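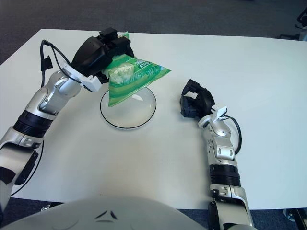 Left-hand runs stopped at Brurnley after wrist cable fault

Bag handling on the two-arm station at the Brurnley lab was stopped on Mon 22 November after the left hand failed to open on command. The arm was holding a snack bag over the plate at the time. The release command was sent, the log shows it was received by the arm controller, and the fingers stayed closed. The operator pressed the stop button. Nobody was within reach of the arms and there was no damage to the station.

The fault has been traced to the cable that loops from the left wrist back along the forearm. When the arm reaches toward the middle of the table and the wrist turns inward, the loop pulls tight at the connector. After enough cycles one of the signal conductors had broken inside the jacket, and contact came and went with the angle of the wrist. The station had logged 3,375 cycles since the cable was last changed in July.

Looking back through the logs, the Udidex team found 9 earlier dropouts on the same line. All were shorter than the alarm delay, so no warning came up on the operator screen. Several happened during the approach to the bag, with the hand still open, and the run carried on as normal.
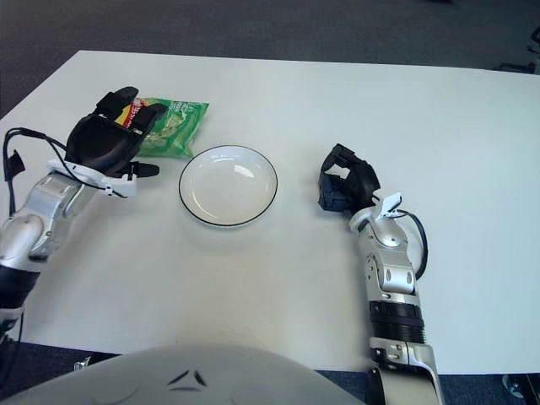

The second problem is how the hand behaves when it loses signal. It holds its last position. For most items that is the safer choice, as a dropped load can hit a foot or a neighboring fixture. It also means a person may be tempted to reach in and pull the item free, and the hand can move again without notice if contact comes back. Do not do this. Press stop, switch off arm power at the cabinet, and wait 30 seconds before touching either hand.

A new cable with a longer service loop has been fitted on the left side. The right side cable tested fine but will be changed too when parts arrive from Villalobos. The alarm delay has been shortened so that any dropout now pauses both arms.

Fudulville runs the same wrist cable routing and has been asked to check its connectors before the next shift. Please report any hand that is slow to open, even if it clears by itself. Include the run number and which arm it was.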